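Fil du 5 janvier 2012. Je range le meuble bas du bureau, celui qui longe les postes de travail. Je note au fur et à mesure, ça servira aux collègues qui rentrent la semaine prochaine.

Pour ceux qui ne voient pas duquel je parle : le Ravholm, le long bas en bois clair. Il était déjà dans les locaux quand on a repris le bail à Bataineh. Personne n'y avait fait de tri depuis le déménagement.

J'ai commencé par la porte de gauche. Des classeurs de l'ancien projet Duvham, des chemises vides, un rouleau de papier pour traceur alors qu'on a rendu le traceur. Les classeurs partent aux archives, les chemises vont dans l'armoire à fournitures.

Elias Masri m'avait demandé de lui garder les intercalaires. Ils sont dans une enveloppe à son nom, sur l'étagère près de l'imprimante.

Deuxième porte, celle du milieu. Là, c'était surtout des câbles. J'ai mis de côté ce qui a encore un usage et le reste part au recyclage électronique. Il restait aussi la facture du meuble, au fond, pliée en quatre : 1 971 francs, livraison comprise. Donc acheté avant le passage à l'euro, ce qui lui fait au moins dix ans.
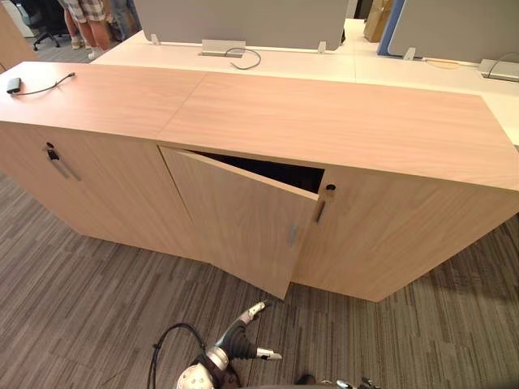

Le meuble bas, porte du milieu ouverte.

La serrure de droite m'a pris plus de temps que le reste. Aucune des clés du tiroir ne tournait. Ruba Fakhoury m'a dit par téléphone de regarder dans la boîte des clés de vélo et elle y était, sans étiquette.

J'ai mis une étiquette. Merci de ne pas l'enlever.

Derrière la porte de droite, de la vaisselle de pot de départ, des gobelets, une nappe en papier encore sous plastique. Et les guirlandes de décembre de l'année d'avant, qu'on a cherchées partout le mois dernier avant d'en racheter.

@ Nuwan Barua qui demande si on ne peut pas simplement changer de meuble : j'ai regardé chez Cukell. Dans cette longueur ils n'ont que du métal, et il faut compter autour de 3 semaines de délai. Celui-ci est solide, les portes ferment, je ne vois pas l'intérêt.

Par contre, les charnières ont pris du jeu. Si on lâche la porte du milieu elle revient vers vous. Un quart de tour de tournevis cruciforme devrait suffire, je le ferai demain matin si je retrouve le bon embout.

Nouvelle répartition, à retenir :
à gauche, papier et enveloppes
au milieu, câbles et adaptateurs, dans des sachets fermés
à droite, vaisselle et décorations

Pour les câbles, je demande un effort. Un sachet par type, avec le nom de l'appareil écrit dessus. Si vous ne savez pas à quoi sert un câble, vous le posez sur mon bureau et je m'en occupe. Il ne retourne pas dans le meuble.

Le dessus doit rester dégagé. Le petit boîtier noir et son câble, tout au bout à gauche, c'est à qui ? Il n'y a pas de nom dessus. Je le laisse là jusqu'à la fin de la semaine, ensuite il va avec les adaptateurs.

Réponse de Hussam Tarawneh : pas à lui. Elias Abu Hammour ne répond pas, il est encore en congé.

Côté nettoyage, chiffon microfibre à peine humide et rien d'autre. J'avais essayé un produit pour meubles sur l'étagère de l'entrée et ça a laissé un film gras où la poussière colle. Frottez dans le sens des veines. Le joint entre les deux panneaux du dessus retient les miettes - une vieille carte de visite passe bien dedans.

La moquette devant le meuble a été aspirée. Il y avait des trombones dans les poils, vérifiez vos roulettes de chaise si elles accrochent.

Bilan : trois sacs pour la déchetterie, un carton pour les archives. Le carton est dans le couloir avec « Duvham » écrit au feutre, ne le jetez pas, l'enlèvement n'est pas encore programmé.

Question de Ruba sur les clés : le double de celle de droite, je n'en ai pas. Je passe chez le serrurier en faire faire un, et je mettrai les deux dans la boîte à clés du mur. Pour les deux autres portes, les clés restent où elles étaient.

Prochain meuble, l'armoire haute près de la salle de réunion. Si vous avez des affaires personnelles dedans, sortez-les avant que je m'y mette.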